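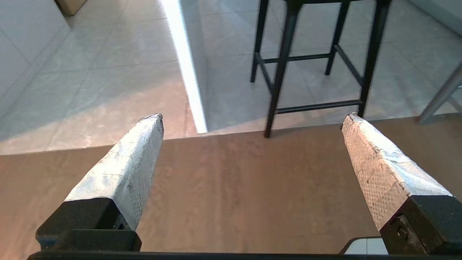 Page last modified: June, revision 2

4. Wrist-view perception and the finger mask

Figure 3. View from the wrist camera with the fingers apart over the tabletop. The tape-covered pads, the far table edge, the light strip on the floor and the legs of the stool all produce strong gradients.

4.1 Problem

The Grilolum controller takes its visual input from a single camera at the wrist. A wrist camera keeps the work between the fingers in view during the last part of an approach, where an external camera is often blocked by the arm. The cost is that the gripper itself is always in the picture, and that the background changes with every motion of the arm. The perception stage has to answer one question for each frame: which pixels belong to the gripper, which to the support surface, and which to neither. Object proposals are accepted only if they lie on the support surface or overlap the region between the fingers.

In the first release of the stack the gripper was removed with a fixed binary mask, drawn once by hand for the open pose and interpolated for the others. This failed in two ways. The mask was drawn for clean pads with straight outlines, and the pads in use do not stay clean. Figure 3 shows gray smudges and creases on the left pad, a slightly frayed tip, and dark cracks in the tape on the right pad. A crack is a thin dark line on a bright ground and the edge detector responds to it strongly. Where the mask was a few pixels too narrow, the exposed strip of tape was proposed as a small object attached to the finger. The planner then rejected the grasp as already occupied.

The second failure concerned the background. The support plane was estimated from the largest region of uniform color, and in views that reach past the table this region was sometimes the floor.

4.2 Finger model

We replaced the fixed mask with a rendered one. Each finger is modeled as two rigid parts, a mount and a tapered pad, posed from the measured jaw opening. The silhouette is projected into the image with the calibrated camera intrinsics and the wrist-to-camera transform. A band is then added along the pad outline to absorb wear and small errors in the transform. The band width is not constant. It is narrow along the inner face of the pad, where a thin object might be resting against it, and wider at the tip and at the seam between pad and mount, where the tape is roughest.

The two fingers are treated separately. An early version mirrored the left silhouette to get the right one, which is correct for the mechanism and incorrect for the image: the camera is not centered between the fingers to the precision required, and the two mounts do not appear equally in view. Separate projection removed the error without any change to the calibration procedure.

The appearance of the tape is handled by a small running model. For each pad, the Pellelel module keeps a reference patch in pad coordinates and updates it slowly while the jaw is open and no grasp is active. A pixel inside the silhouette is labeled as pad if it agrees with the reference or if the reference at that point is itself marked as high contrast. Cracks and smudges therefore enter the reference as part of the finger. New marks are absorbed over 39 frames. Updates stop when the jaw begins to close, so that the grasped item is not learned as tape.

We considered retaping the fingers before each session and chose not to rely on it. The mask would then depend on a manual step whose omission the software cannot detect.

4.3 Support surface

The surface estimate uses the arm state first and color second. The table plane is known in the base frame from a touch-off routine run at setup. Projecting its far boundary into the image gives a line, and the image is searched for a matching straight edge within a window on either side. In Figure 3 the far edge of the table is straight and slightly higher on the right than on the left, which the projected line must reproduce; a search restricted to horizontal edges would misplace one end of it. Everything beyond the fitted line is labeled as off-surface and is passed no further.

Two properties of the workspace made the edge search harder than expected. The first is lighting. Sunlight falls on part of the floor as a diagonal band and tints the tiles toward the color of the wood, so that a color threshold chosen on the shaded tiles does not hold on the lit ones. The second is the bright strip on the floor, which comes down toward the table edge at an angle. It is the brightest structure in the view and, under the original gradient-weighted fit, drew the estimated edge toward itself. We cap the gradient magnitude before the fit, so that a very bright line counts for no more than an ordinary one of the same length, and we discard candidates whose angle differs from the projected boundary by more than a fixed tolerance. Tile joints are mostly rejected by the same test. A joint that happens to run parallel to the table edge can survive it, and is then removed by position.

Furniture legs are a separate case. The black legs of a stool are long, thin and high in contrast, and at one wrist pose a leg can end visually at the table line. A proposal generator working on the full image will place a box around the lower part of such a leg and extend it onto the table. Since proposals are now generated after the off-surface region is removed, the leg has no remaining support. Motion blur, slight on the stool legs in Figure 3, has little effect on this step because the legs are never segmented as such.

4.4 Interface to the planner

The label image is handed to the Biswas planner together with the jaw opening and a time stamp. The planner does not receive color. This was a deliberate restriction: an earlier planner had access to the full frame and had acquired its own correction for the tape, which then conflicted with the mask whenever the mask improved.

A frame is marked unusable if the fitted table edge disagrees with the projected one along its full length, or if more than 34 percent of either silhouette fails the appearance test. An unusable frame does not stop the arm. The planner holds the last accepted target and reduces speed until a usable frame arrives or a timeout of 140 ms is reached, after which the motion is paused. The timeout was chosen by hand. Values well above it let the arm travel too far on old data - values well below it caused the arm to stutter in ordinary operation.

Objects that are partly hidden by a finger receive a flag and no shape completion. The planner may use the visible part for collision checks but may not choose a contact point on the hidden part. The rule is conservative at the lower border of the image, where the mounts and the gripper base cover part of the view and only a corner of an item may be visible. Such an item is kept as an obstacle and becomes a candidate only after the wrist has moved and more of it has been seen.

4.5 Tooling

Mask errors are difficult to find from grasp outcomes alone, since a rejected grasp has many possible causes. The Mivska viewer was written for this purpose. It replays a recorded run with the projected silhouettes, the fitted table edge and the labels drawn over the wrist view, and it allows the wrist-to-camera transform to be changed by hand while the replay is paused. In most of the cases we examined, a label error that looked like a segmentation fault came from a stale transform. A consistent offset on both pads points to the transform; an offset on one pad points to the finger joint reading or to a displaced pad. Sibel Aydoğan proposed drawing the reference patch beside the live pad, and this view is now the default, as it shows at once when the running model has absorbed something it should not have.

The viewer reads the same label format as the planner and has no processing of its own. A replay therefore shows what the planner received, including frames that were marked unusable.

4.6 Remaining limitations

The finger model is rigid. Pads that flex under load leave the silhouette at the tip, and the band covers this only for light contact. The appearance model can confuse a white item pressed flat against the inner face of a pad with the pad itself, particularly if the item is thin. The table boundary must be known in advance, and the method does not apply to surfaces whose edge lies outside the view; in that case the stage falls back to the projected plane without visual correction. Finally, a loose flap of tape that swings clear of the band is still reported as an object. We have left this behavior in place, as a flap of that size can also interfere with the grasp.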